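How rocks are made, and how they change

Shared 167 times
40 comments

Pick up a stone from the ground and it seems like the most unchanging thing in the world. It doesn't grow or move, and it will probably look the same when you are old. But rocks do change. Most of them do it so slowly that no person could ever sit and watch it happen.

Scientists who study rocks are called geologists. They sort rocks into three main families, depending on how each rock was made. The families are called igneous, sedimentary and metamorphic. Those are long words, so we will take them one at a time.

Rocks from fire

The word igneous (say "IG-nee-us") comes from the Latin word for fire. Igneous rocks start out as rock so hot that it has melted. While it is under the ground, melted rock is called magma. When it comes out at the surface, usually from a volcano, it is called lava.

Lava that reaches the air or the sea cools quickly. The tiny grains inside it, which are called crystals, don't have time to grow, so the rock ends up with a very fine texture. Basalt is made like this. It is dark and heavy, and most of the floor of the ocean is made of it.

Magma that stays deep underground cools very slowly, sometimes over many thousands of years. The crystals have plenty of time to grow, and you can see them without a magnifying glass. Granite is made this way. If you look closely at a piece of granite you will see speckles of different colours. Each speckle is a crystal of a different mineral. The glassy grey ones are quartz, the pink or white ones are feldspar, and the thin shiny flakes are mica.

Pumice is an odd one. It forms when frothy lava full of gas cools fast and the bubbles are trapped inside. There is so much air in it that most pumice floats in water.

Rocks from layers

Sedimentary rocks are made from bits of other things. Rain, wind, ice and rivers break rocks into small pieces, and the pieces are carried away and dropped somewhere else, often at the bottom of a lake or the sea. These pieces are called sediment. More sediment lands on top, and then more again. The weight squeezes the lower layers together, and minerals in the water act like glue between the grains. After a very long time the layers have turned into solid rock.

Sandstone is made from sand. Mudstone is made from mud. Both are quite easy to recognise, and some kinds of sandstone will leave grains on your fingers if you rub them.

Limestone is a bit different. A lot of it is made from the shells and skeletons of sea creatures. When the creatures died, their shells sank to the bottom and piled up. Chalk is a soft white kind of limestone. The shells in it are so small that you need a strong microscope to see them.

Sedimentary rocks are the best place to look for fossils. A dead animal or plant can be buried in the mud and kept there while the mud turns to stone. Fossils are hardly ever found in igneous rocks, as you might expect from something that used to be melted.

Rocks that have been changed

The last family is metamorphic (say "met-a-MOR-fik"). The name comes from Greek words meaning a change of shape. These rocks began as some other kind of rock. Then they were buried deep down or pushed up against hot magma, and the heat and squeezing turned them into something new.

The important thing to remember is that they did not melt. If they had melted they would be igneous rocks. They only got hot enough for the crystals inside them to grow again in a different pattern while the rock stayed solid.

Slate is a metamorphic rock that starts as mudstone or a similar rock called shale. The squeezing lines up all the tiny flat minerals inside it, so it splits into thin sheets. That is why people have used it for roofs for hundreds of years.

Marble is a metamorphic rock too, and it starts as limestone. The heat makes the old grains of shell grow into new crystals that lock tightly together. Usually the shells disappear completely. Very pure limestone turns into white marble, but most limestone has a little clay, sand or iron mixed in, and these give marble other colours. It can be grey, pink, green, black or a mixture. The darker lines that run through some marble are called veins.
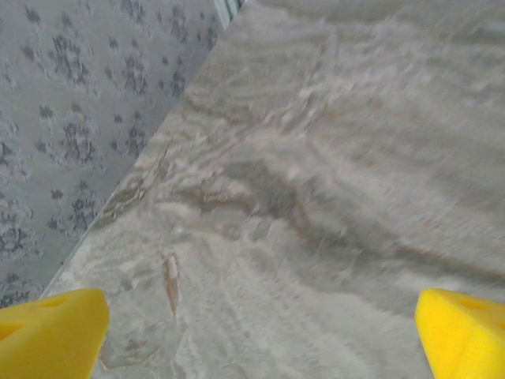
A large slab of grey marble.

People have been cutting marble for thousands of years. It is softer than granite, so it can be carved with hand tools, and it can be polished until it shines. The ancient Greeks and Romans used it for temples and statues. Today it is also used for floors, worktops and fireplaces.

Marble comes out of the ground at a place called a quarry. Workers used to split it away with wooden wedges. They hammered the wedges into a line of holes and soaked them with water, and as the wood swelled the stone cracked. Modern quarries use long wires set with tiny diamonds, which cut through the rock like a cheese wire. The big blocks are taken to a workshop and sliced into slabs.

Boris Vaněk cuts stone at a workshop called Lestovard. He started there as a polisher and has been working with marble ever since. "Each block is different and you only find out what is inside when the saw goes through," he says. "On Tuesday we opened one that was plain on the outside and had a big brown vein right down the middle. The customer wanted plain, so that one went back on the rack."

Marble has one weakness, and that is acid. Lemon juice and vinegar are both acids, and they will leave a dull mark on a polished marble surface. Rain is very slightly acid too. If you look at an old marble statue that has stood outdoors for a long time, you may see that the nose and fingers have lost their sharp edges.

Round and round

Any rock can turn into any other kind. Granite can be worn down into sand, and the sand can become sandstone. The sandstone can be buried and heated until it becomes a hard metamorphic rock called quartzite. If the quartzite is pushed deep enough it may melt, and then the whole thing can begin again. Geologists call this the rock cycle.

It does not always go in the same order. A metamorphic rock might be lifted up in a mountain range and worn away without ever melting. Some rocks in the middle of the continents have hardly changed for more than 500 million years. Much of the floor of the Atlantic Ocean is younger, and even its oldest parts formed less than 200 million years ago.

Try it yourself: the vinegar test

Geologists use acid to find out whether a rock is limestone or marble. You can do a gentle version at home with a grown-up.

You will need a few small stones, a saucer, a dropper or teaspoon, and some white vinegar.

Wash the stones and let them dry. Put one on the saucer and drip a little vinegar on it. Look closely and listen as well. If you see small bubbles, the stone probably has a mineral called calcite in it, which is what limestone, chalk and marble are mostly made of. Marble fizzes very gently, so it helps to scratch the stone with a nail first and drip the vinegar on the powder. Rinse everything afterwards.

Don't try this on a worktop, a fireplace or anything else that belongs in the house!

Words to know

Crystal: a solid piece of a mineral with its tiny parts arranged in a regular pattern.
Lava: melted rock that has reached the surface.
Magma: melted rock under the ground.
Mineral: a natural solid that rocks are made of, such as quartz or calcite.
Quarry: a place where stone is dug out of the ground.
Sediment: sand, mud, shells and other bits that settle in layers.

Written by Radomír Trnka for Nimetti Young Readers

Contact us | Copyright Nimetti | Back to top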